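Plardale Kitchen Notes
How-To > Baking > Yeasted

How to Make Cinnamon Rolls the Night Before and Bake Them Like a Person Who Slept

The problem with cinnamon rolls is that they are a breakfast food that takes five hours. Every recipe skips lightly over this. "Serve warm with coffee," it says, as if you had not been standing at the counter since 3 a.m. waiting on a bowl of dough.

The fix is the refrigerator. You do all the real work after dinner, put the pan away cold, and in the morning you turn on the oven and look modest. I have been making them this way for years, first for my own table and later for the April bake sale in Gilham, where 791 rolls went out the door one spring and I developed firm opinions about dental floss.
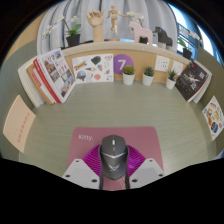 by Gladys Mollel

Before you start

Read it all the way through once. I know you won't. At least read the part about the milk, which is where most pans of rolls go to die.

You will need a 13 x 9 pan, a rolling pin, a big bowl, and plain unflavored dental floss. A stand mixer is pleasant but your arms will do. This makes 10 large rolls, or 9 if you are the one who cuts them and also the one who eats the ragged end piece.

For the dough
1 cup whole milk
2 1/4 teaspoons instant yeast (one packet)
1/3 cup sugar
2 large eggs, room temperature
6 tablespoons butter, soft
4 cups all-purpose flour, plus a little for the counter
1 teaspoon salt

For the filling
3/4 cup packed brown sugar
2 tablespoons cinnamon
1/3 cup butter, very soft
A pinch of salt

For the icing
4 ounces cream cheese, soft
3 tablespoons butter, soft
1 1/2 cups powdered sugar
1/2 teaspoon vanilla
A splash of milk if it needs it

Step 1. Warm the milk

Warm, please. Bathwater for a baby. If you can't comfortably hold a finger in it, your yeast won't be comfortable either, and yeast does not complain, it just dies. Forty seconds in my microwave gets there. Yours will be different and probably has a popcorn button you resent.

Stir in a spoonful of the sugar and the yeast. Strictly speaking instant yeast can go straight in with the flour. I still give it five minutes in the milk to see a little foam. I once lost a whole evening to a packet that had been behind the lentils since we moved in.

Step 2. Make the dough

Add the rest of the sugar, the eggs and the soft butter, and beat until it looks curdled and discouraging. Then the flour and salt, a cup at a time. Hold back the last half cup. Flour in a damp kitchen and flour in a dry one are two different animals, and you can always add more.

Knead 7 or 8 minutes in the mixer on low, or 10 by hand. You are after a dough that is tacky like the back of a sticky note. If it clings to your fingers and comes along when you leave, add flour by the spoonful. If it is stiff and polite, you have added too much; wet your hands and knead a bit more.

Step 3. First rise

Grease the bowl, turn the dough over once, cover it, and leave it somewhere warm until doubled. That's an hour and a half in my house. An oven that is off with the light on is a good spot. Put a note on the oven door. Somebody will preheat it for fish sticks otherwise, and then you will have to have a conversation.

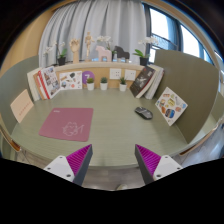 No. 10

Step 4. Roll it out

Flour the counter lightly and press the dough into a rectangle with your hands before you pick up the rolling pin. Aim for 18 inches by 14, with the long side facing you. If the dough keeps springing back, it's tired. Cover it with a towel, go unload the dishwasher, and try again in five minutes.

The corners will want to be round. Tug them square. Round corners give you end rolls with no filling in them, and those always land on the plate of the guest you are trying to impress.

Step 5. Fill it

Spread the soft butter first, right to the edges except for a bare half inch along the far side. Soft means it spreads like mayonnaise. Melted butter runs to the low end of your counter (every counter has one, and this is how you learn where) and takes the sugar with it.

Mix the brown sugar, cinnamon and salt and scatter it on by hand. Then pat it down. It feels silly but the sugar stays put when you roll. You can add chopped pecans. Raisins I leave to your conscience.

Step 6. Roll and cut

Start at the side nearest you and roll away, snug but not strangled. Rolled too tight, the centers climb up in the oven like small chimneys. Pinch the seam along that bare strip and set the log on its seam.

Now the floss. Slide a length under the log, cross the ends over the top and pull. It goes through clean. A knife squashes each roll into a teardrop, and if you're going to all this trouble you may as well have circles. Check that it isn't mint. I would like to say I'm warning you on behalf of a friend.

Mark the log lightly before you cut: half, then each half into five.

Step 7. Into the cold

Butter the pan, set the rolls in with a little room between them, and cover tightly with plastic wrap. Into the refrigerator they go, right away, for 8 to 14 hours. They keep rising in there, just very slowly, like teenagers.

Don't put them on the shelf under the back vent if your refrigerator freezes lettuce. You know whether it does.

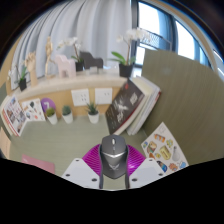

Bartosz Witkowska wrote in to object to all this. His rolls went in the refrigerator at nine at night, he says, and by morning they had shoved the plastic wrap off and were leaning on the orange juice. He wants to know if he should cut the yeast.

You can. Drop it to 2 teaspoons if your kitchen runs hot or your refrigerator runs lazy. More likely the pan sat out for a while first, while somebody cleaned up or watched the end of a show. The dough has to go in soon after cutting. Warm dough in a thick glass pan takes a long time to cool down, and it uses that time. A metal pan helps. Overgrown rolls are still perfectly good to eat, by the way. They bake up a bit flat and airy, and icing covers a great deal.

Step 8. The morning

Take the pan out and leave it on the counter, still covered, for an hour. Longer if the house is cold. They should look puffy and be touching, and a gentle poke should fill back in slowly. This is the step people skip, and then they write to me about doughy middles.

You can go back to bed during this hour. I recommend it.

Heat the oven to 350. If you own heavy cream, warm a third of a cup of it and pour it around the rolls just before they go in. It sounds wrong, and it looks worse for the first ten minutes, but the bottoms come out soft and a little like caramel. I learned it from the church supper crowd over in Waaka, who put cream in everything including, I believe, the coleslaw.

Step 9. Bake

Bake 25 to 30 minutes on the middle rack. Look for golden tops, with the center roll set when you nudge it. If you have a thermometer, 190 in the middle of the middle roll is done. If the tops are getting dark and the middle isn't there yet, lay foil over loosely and give it five more.

Step 10. Ice them

Beat the cream cheese and butter until smooth, and do it before the sugar goes in or you will have lumps until the end of time. Then sugar, then vanilla. Start the mixer slowly unless you want to dust.

Spread half on while the rolls are quite warm, so it melts down into the swirls. Wait ten minutes and spread the other half on top, so it shows. People will hover. Give them a napkin to hold. 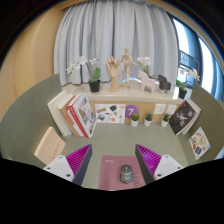

At the desk.

A few things people ask

Can I freeze them?
Yes, after cutting and before the cold rise. Freeze in the pan, wrapped twice, up to a month. Move the pan to the refrigerator the night before and give them two hours on the counter in the morning instead of one.

Can I use active dry yeast?
Yes. The five minutes in the milk isn't optional then. Give it ten.

Can I halve it?
Yes, in an 8 inch square pan. Use one egg and start checking at 22 minutes. I don't know who you are that you want fewer of these, but I respect it.

Do they reheat?
Twenty seconds in the microwave, each, with a damp paper towel over the top. For a whole pan, cover with foil and give it 15 minutes at 300. Ice the leftovers after heating if you planned ahead, which would make you the first.

Can I make the icing the night before too?
You can. Keep it covered in the refrigerator and take it out when you take out the rolls. It will be hard as putty when you first look at it. Leave it alone for the hour and stir.

My filling leaked out and welded itself to the pan.
Fill the pan with hot water and walk away. Next time check that your butter wasn't melted and your seam was pinched. The welded part, if you get to it while it's still warm, is the best thing in the kitchen, and you can eat it standing up with a spatula before anybody comes downstairs.

Next on Baking: Rorine-style cardamom buns, once I can get them to stop unrolling.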